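Kwabena Mensah
April
A thread on toy kitchens, by a man whose own kitchen has one working burner and a drawer you have to open with your hip.

We now have a play kitchen. It's light blue. It has gold handles. I have wanted gold handles since we moved in and was told they weren't in the budget.

The box said Vodero and listed 61 parts. I don't dispute the number. I would like to dispute how many of those parts are the same screw in three lengths you can't tell apart by eye.

Step one in the booklet is "relax." Step two is a drawing of a man holding a panel upside down with a big red X through him. I have never felt so seen by a leaflet.

It's up, though. Doors, oven, microwave, a whole shelf of plates standing on edge like somebody's about to have people over.
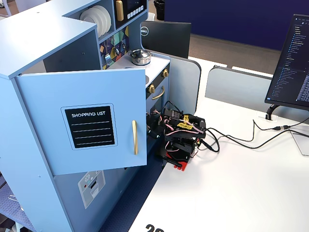 Yulan Guo: We built the same one last year and the oven door went on backwards. Check the hinge before you tighten anything. The booklet has it wrong.

Noted, one day late. I tightened everything. I tightened things that weren't supposed to be tight.

ON THE BACKSPLASH

I need to talk about the backsplash because it's better than any wall in my home. Purple, teal, a yellow-green, one orange tile near the faucet just sitting there being confident. Black lines between all of it.

I spent a winter picking tile for our real kitchen. We went to Quartey three times. I brought samples home and leaned them against the toaster. We chose white.

The quote for the real one was $1,867, installed, for white. And no skimmer hanging in front of it. 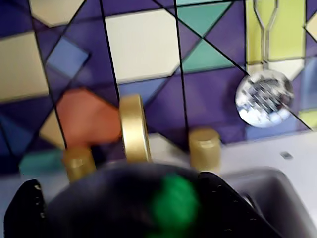

ON THE SHOPPING LIST

The tall cabinet door has a black panel on it that says SHOPPING LIST, with four lines underneath. Four! What household is this? Four lines gets me through the dairy aisle.

I've given it some thought and my four would be eggs, coffee, the good butter, screws.

My sister suggested I leave the list for the actual child. The actual child is four and her list, dictated over breakfast, was "soup, a dog, soup." So she has a line to spare and I'm the one with the problem.

Also the door likes to be open. It swings out and stays there, right where your elbow wants to go. That part is very true to life. 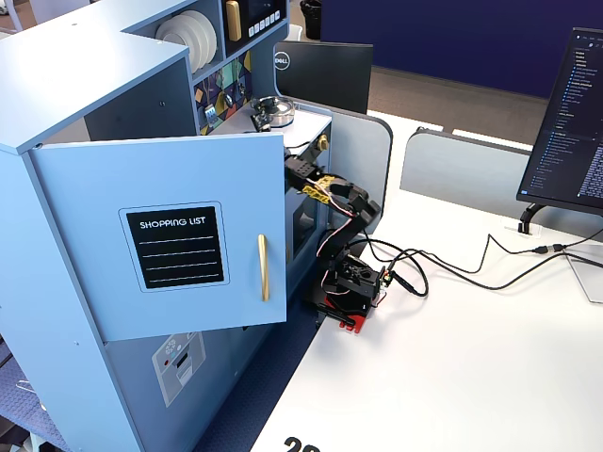
ON THE APPLIANCES

The microwave has a gold handle and a row of white buttons and no clock to set. I can't tell you how much I respect that. Ours has been blinking 12:00 through two presidents.

There's a gray appliance printed on the front, down low, with a little snowflake. It doesn't hum. It has never made a noise at 3 a.m. that sounded like a person setting down a bag.

The pot is silver and it has a lid. THE LID FITS. I own nine pots and we're not going to discuss the lids.

I've been asked to dinner there twice now. Soup both times. Service is slow and the chef eats off your plate.
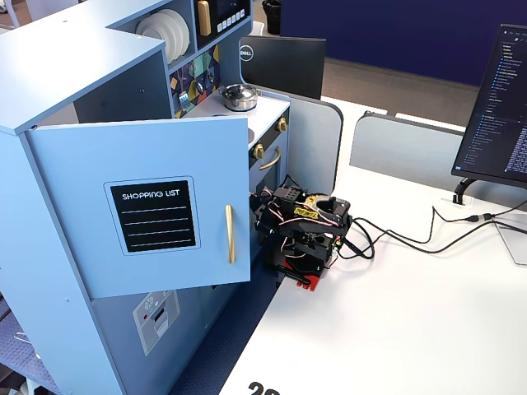

How long did it take to put together?
One evening and the following morning, with a break in the middle when I went to Skenby for a smaller screwdriver and came back with a sandwich.

I'll do the handles on the real cabinets next. Gold. I've stopped asking.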